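Jivgate 室内乐通讯
2019年7月27日

新书消息:Basen 抄本中的管乐嬉游曲,Edener 出版社,两卷

前几期的通讯里,我写过 Basen 图书馆的那一箱管乐分谱。有几位读者写信来问,这些谱子什么时候可以买到。现在可以回答了:两卷都已经印好,第一卷是乐谱,第二卷是校勘报告和分谱。我在六月收到了这两卷,读了四个星期,也和我们的小组一起试奏了其中的一部分。下面是我的意见。中文不是我的母语,如果有的术语用得不太准确,请读者原谅,也请来信改正。

先说内容。Basen 抄本是十八世纪后期的一套手抄分谱,一共收了27首作品,多数是为两支双簧管、两支圆号和两支大管写的,有几首加了单簧管。作品大部分没有署名。以前的目录把它们都叫做“餐桌音乐”,我觉得这个名字对它们不太公平。当然,有些进行曲和小步舞曲很短,写的人没有花很多时间。但是降E大调的第九首和降B大调的第十四首,慢乐章写得很认真,两支大管不只是吹低音,它们之间有真正的对话。第十四首的末乐章是一首回旋曲,主题每次回来,圆号的和声都有一点小的变化。我们排练到第三遍才注意到这一点。

编者的序言有四十多页。我一开始以为太长,读完以后觉得大部分是需要的。序言讲了那时候小宫廷的管乐队怎样工作:乐手常常同时是仆人或者猎场的看守,谱子由乐队里的一个人抄写,抄写的钱另外算。Basen 的账本保存得不完整,可是编者找到了买谱纸的收据,用收据上的年份和谱纸的水印互相比较,这样就给一半左右的作品定了大概的时间。这个方法并不新,但是这里做得很清楚,读者可以自己跟着走一遍。

关于作者的问题,编者很小心。他们认为抄本里至少有三位作曲的人,其中一位可能就是抄谱的人自己,理由是有几首作品的分谱里有修改,而且修改改的是音乐,不是抄错的地方。比如第十一首的慢板,第二双簧管的声部有六个小节被划掉,旁边写了新的旋律,其他声部也跟着改了。一般的抄谱人不会这样做。我同意这个看法。不过序言后面有一段,说这位抄谱人曾经在意大利学习,我没有看到足够的证据。只凭几个意大利文的表情术语,说明不了很多事情,那时候人人都用意大利文的术语。

第二卷的校勘报告列出了755处异文。数目看起来很大,其中很多是连线的长短和断奏记号的位置,这类问题在十八世纪的分谱里到处都是。我比较关心的是力度记号。抄本里的 f 和 p 常常在各个声部写在不同的拍子上,编者必须决定:是抄谱人不小心,还是作曲的人真的要声部一个一个地变弱。Edener 版的办法是,正文里统一,不统一的原样写在报告里。为了演奏的方便,这样做可以理解。可是在第九首的慢乐章第31小节,我宁愿保留原来的样子。第一大管比别人晚一拍变弱,听起来像一个人把话说完才坐下。我们两种都试过,小组里四个人喜欢不统一的,两个人喜欢统一的。

装饰音的处理我也想说几句。抄本里的倚音有时写成小的八分音符,有时写成小的十六分音符,看不出规律。编者在正文里保留了原来的写法,没有在上面加建议,只在序言里用两页讨论了长短的问题。对有经验的演奏者,这很好。对学生乐队,恐怕需要老师多解释一些。

分谱的印刷质量是好的。纸是淡黄色的,不太薄,翻页的地方大部分选在休止的时候。有两个例外:第六首第二圆号的第三页,还有第二十首第一双簧管的第二页,翻页以后马上就要吹,中间没有时间。我们把下一行复印了贴在旁边。另外,第二十首总谱和分谱的小节号从中段开始差了一个小节,原因是第一段反复的第二结尾在分谱里多算了一次。排练的时候如果指挥说“从第80小节开始”,就会有人吹错地方。我已经写信给出版社,他们回答说,重印的时候会改,也会在网页上放一张勘误表。

两卷加起来有1,031页,很重,不适合每次都带去排练。我建议乐队只带分谱,总谱留在家里看。现在两卷必须一起买,这是我最不满意的一点。小的业余乐队也许只想演奏其中两三首,却要付全部的钱。出版社说以后会把一些作品单独出售,第一批是12首,计划在11月出来,第九首和第十四首都在里面。如果您不着急,可以等一等。

同时还有一张唱片。Sarantis 管乐合奏团录了六首,用的是古乐器,没有活塞的圆号。他们的速度比我习惯的快,小步舞曲几乎像德意志舞曲。第一次听我不太喜欢,后来慢慢明白了:古大管的声音消失得快,如果速度太慢,句子就断了。圆号的阻塞音处理得特别好,暗的音和亮的音差别很清楚,可是没有故意夸张。录音的地方是一座教堂,残响有一点长,在快的乐章里低声部不容易听清。唱片的说明书只有几页,和 Edener 版的序言没有什么重复,里面有一篇短文谈哨片的制作,吹双簧管的读者会有兴趣。说明书里第十四首的调性印错了,写成了B大调,请不要相信。

我还想比较一下旧的版本。其中四首以前出过单行本,是给现代乐器用的改编,圆号声部加了很多原来没有的音。很多业余乐队的柜子里都有这套单行本,我们也有。和新版放在一起看,会发现旧版把第三首的中间乐章整个删去了,也没有说明。还有,旧版的双簧管在高音区加了连线,一句八个小节只换一次气,读过抄本的人就知道,原来的句子短得多,大多是两小节一句。如果您的乐队以前演奏过旧版,换成新版的时候请留出时间,手指已经记住的东西不容易改。

哪些作品适合从哪里开始?我们的经验是这样的。第二首和第五首技术上最容易,圆号没有很高的音,一个晚上可以读完。第九首需要两位能独立的大管。第十七首有单簧管,第一单簧管的声部音很多,在家里要先练习。第二十三首是一首狩猎的音乐,热闹,适合在户外演奏,可是第一圆号吹完以后需要休息,不要把它放在节目的中间。

下一次读谱会我们打算从第二首和第九首开始,然后如果还有时间,读第十七首的前两个乐章。愿意参加的人请提前告诉我们您吹什么乐器,还有您能不能自己带谱架。双簧管的人现在够了,大管还缺一位。听众也欢迎,我们有多的总谱可以借给大家一起看,看完请还到门口的桌子上。
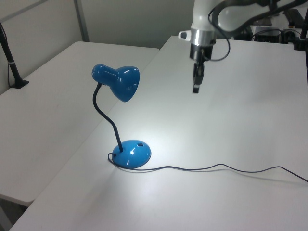 最后,有读者问,Basen 抄本的照片附在第二卷后面,印得比较淡,怎样才能看清那些划掉的小节。照片印在光滑的纸上,如果灯从正上方照下来,纸面会反光,墨水的颜色就看不见了。我自己的办法是用一盏可以弯的台灯,就像图上这盏蓝色的,灯罩接在细的黑色软管上,能够转到一边,斜着朝下。灯光从侧面来,眼睛从另外的方向看,第十一首慢板里被划掉的旋律就可以一个音一个音地读出来。灯罩本身如果也是亮面的,像这一盏,最好放得离书远一点,不要让它的影像落在纸上。读谱的时候请先看第一双簧管的那一页,那里划的线最细,然后再看第二双簧管。我读出来的六个小节和校勘报告里印的有一个音不同,报告写的是降A,我看到的是G。下一期我会把两种读法都印出来,请手里有第二卷的读者也看一看,把您的读法寄给编辑部。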